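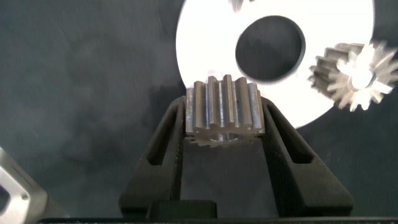 Home | Herb Bundles | Resins & Incense | Workshops | Basket (0)

We use cookies to remember your basket. OK / Read more

Drying shed and burning room checklist, with my comments

I do this walk-round before every batch of herb bundles, and people on the workshops keep asking for a copy, so have it! Ticks are from the last check, comments are mine, grumbles included.

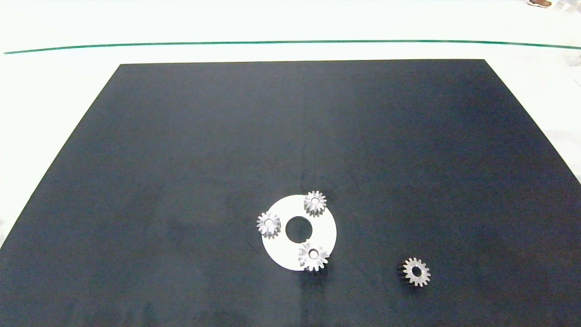

Skelwood, 28 June 2019

Drying racks
[x] Bundles hanging clear of each other. Fine on the left, a bit cosy on the right where the rosemary went in late. I've spread it out.
[x] No mould, no musty smell. One mugwort bundle smelt of old tea towel, so that's on the compost.
[ ] Rack screws tight. The bottom one on the Lindqvist rack still wobbles – Amos Alcantara has promised me a longer screw.

Wrapping bench
[x] Cotton thread only. I found a reel of shiny polyester in the drawer (lovely colour, melts horribly) and took it home for mending.
[x] Labels say what's in the bundle. We had 144 to go out to the Prurmont shop and 3 said lavender when they were cedar. Relabelled.

Burning room
[x] Window opens fully and stays open.
[x] Sand in every bowl, right up to the line. Please don't top it up with garden soil, it has bits of root in it and they smoulder.
[x] Smoke alarm tested. Very loud, as ever.
[x] Fire blanket on its hook.
[ ] Extinguisher in date. It runs out in August, so I've asked Arkwood for a price on a new one.
[x] Nothing hanging over the bowls. I moved the curtain tie again!

People
[x] No more than 12 in the room for a session.
[x] Asked everybody about asthma and pregnancy before lighting anything. Xóchitl Zavala does this at the door now and she's much better at it than me.
[x] Every bundle pressed out in sand, left, then checked again before locking up.

Still to do: rack screw, extinguisher, and a new torch for the shed.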